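4 Setting up the suture practice pad
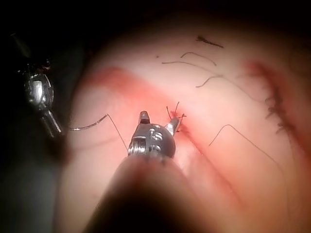
Fig. 4-1. Thread held between the two instruments, with a knot already in the pad.

This section explains how to prepare the curved tissue pad, how to place and tie the practice stitches, and how to leave the pad in good condition for the next person. It is written for learners who have finished section 3 and who already know the hand controls of their training station. Please read all of it one time before you open a new pad.

4.1 What you need

Put these items on the side table before you begin:

-- one Ilter curved tissue pad, in its tray
-- the Trusix pad holder, with both clips
-- practice thread, cut to 17 cm
-- blunt tweezers and small scissors
-- a soft cloth and a cup of clean water
-- the small dish for used thread

Practice thread is sold in packets of 11 pieces. A learner normally uses one packet in one session. If you are slower at the beginning, do not worry and do not open a second packet in advance. Thread which lies open collects dust, and then it drags when you pull it through the pad.

CAUTION: The practice thread and pads in the Custville training room are not sterile. They must never leave the room in the direction of the clinic.

4.2 Fixing the pad in the holder

1. Wash your hands and dry them fully. Hand cream makes the pad surface slippery.

2. Take the pad out of the tray by its two short ends. Do not lift it from the middle. The upper layer can separate from the lower one and you will not notice it until the stitch pulls out.

3. Lay the pad over the holder so that the higher side of the curve is away from you.

4. Close the left clip, then the right clip. The pad should be firm but not stretched. If you press it with one finger, it must come back slowly.

5. Move the lamp until the working area is bright. The background behind the pad may stay dark. This is normal and it helps the eye to find the thread.

Note: Reddish colour on the pad is not damage. The surface may be used until it tears.

4.3 Placing the first stitch

1. Choose a free place on the pad. Keep a distance of 7 mm from any old knot.

2. Bring both instruments over the pad and check that you can see both tips at the same time. If one is in shadow, correct the lamp first. Do not correct your hands to suit the lamp.

3. Enter the pad with the needle at a right angle and follow the curve of the needle when you turn. The most usual mistake of beginners is to push straight forward. This makes a long slit in the place of a small hole.

4. Pull the thread through until a short tail remains. Pull in small steps, and look at the entry point between the steps.

5. Remove the needle from the thread and put it in the needle box. In this exercise the knot is tied without the needle.

4.4 Holding the thread between the instruments

Many learners hurry over this part, and it is where most bad knots begin. Please give it enough time.

1. Take the long end of the thread in the tip of the left grasper. Take only the thread and no part of the pad.

2. Keep the other instrument low, close to the knot position, directly above the surface. Its shadow on the pad is a good guide: when the shadow comes near to the tip, you are close to the pad.

3. Let the thread lie between the two tips with a little freedom. In Fig. 4-1 it is gently wavy and makes a low tent shape. Compare your own thread with this shape before you continue.

4. If the thread is straight like a ruler, bring the left tip a little nearer. If it falls in a loop on the pad, move the left tip slowly away.

CAUTION: Do not test the tension by pulling upwards. The stitch will cut through the pad, and the pad must then be turned or changed.

4.5 Tying and cutting

1. Make the first throw with two turns and lay it down flat.

2. Make the second throw with one turn, in the opposite direction. Make a third throw in the same direction as the first.

3. Tighten by moving both tips apart along the surface, with equal force. When the two edges of the stitch touch, stop. A knot that is too tight makes a deep fold, and this also counts as an error on the practice sheet.

4. Cut the tails short but leave enough to hold. Short cut ends which stand up in different directions, like those at the knot in Fig. 4-1, are acceptable for this exercise.

5. Check the knot with the blunt tweezers. Touch it from each side -- it should not slide.

If the knot opens, do not tie over it. Cut it, take out the thread and begin again at a new place.

4.6 Loose thread on the pad

Pieces of cut thread will collect on the upper part of the pad during the work. You may leave them there while you finish a stitch, but clear them before the next one. A loose piece can be caught under a new throw and it is then difficult to see which thread belongs to the knot.

1. Move both instruments back and release the controls.

2. Lift the pieces with the tweezers and put them into the dish. Do not blow on the pad or brush it with your sleeve.

3. Pieces which stick to the surface can be loosened with a corner of the wet cloth. Wait until the place is dry before you stitch there.

Do not pull at short ends that come out of an old knot. They look the same as loose thread at first sight.

4.7 After the session

1. Open the right clip, then the left, and slide the pad back into its tray.

2. Wipe the holder with clean water. Alcohol makes the clips cloudy and after some months they break.

3. Write the pad number and the number of knots on the sheet inside the tray lid. One pad is calculated for 400 stitches if both sides are used.

4. Empty the dish into the Xaba box under the side table, not into the paper bin.

New pads are ordered by Nobuhle Coetzee. Questions about the exercise itself should go to Minoru Hoshino, who also signs the practice sheets.

Section 4 last changed: October 11, 2018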